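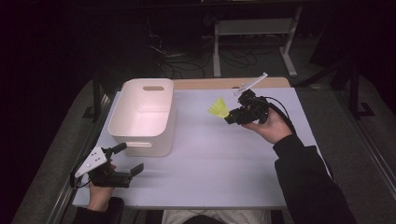 Tufa Loop Trail Use — project report, Mon 20 August

We wanted to know if hikers and bikers get in each others way on the Tufa Loop. Sat at the Kivden junction, tallied everyone. 100 people total, 34 on bikes. Only 2 close calls, both on the blind corner below the bridge.

Asked everyone who goes first, bike or hiker. 97 answered. Most said hiker. Uphill riders disagreed — loudly.

Problems: rain, one lost tally sheet, no weekday data. Would redo it in January when the trial is quieter.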